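Chapter 7
Packaging and the Small Buyer
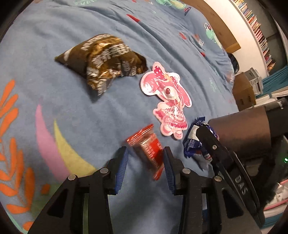 Figure 7.1 A snack bag and a small wrapped candy on a printed blanket.

In the market town of Khokhar, one shop may sell over 400 kinds of packed food. Most of them are small and cheap. A buyer chooses one in a few seconds, and the wrapper must do its work in this time.

In this chapter we study how wrappers carry the name, the price and the weight of a product. Section 7.1 compares two candy makers, Zukia and Illik. Section 7.2 explains the cost of printing. Before you start, please review the terms of Chapter 6, especially "unit price" and "shelf life".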